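4.2 Open-day demonstration

The two-arm setup was shown to visitors at the Jirnidberg open day in July. The demonstration ran in 2 sessions, with the same control software (Trellum) that was used for the bench trials in Section 3. Visitors stood behind a line 5 feet from the table and could ask for a run to be repeated.
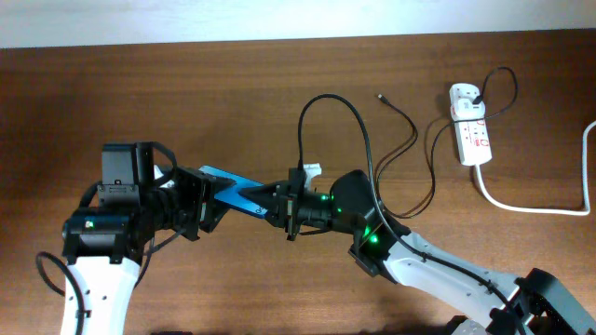
Figure 2. The two arms holding the flat blue object between their grippers.

Each run centered on a shared grasp, with one gripper at each end of the object (Figure 2). The arms were mounted as in the bench trials, and no settings were changed between sessions. Joint positions were logged throughout, and the logs were handled in the same way as those in Section 3.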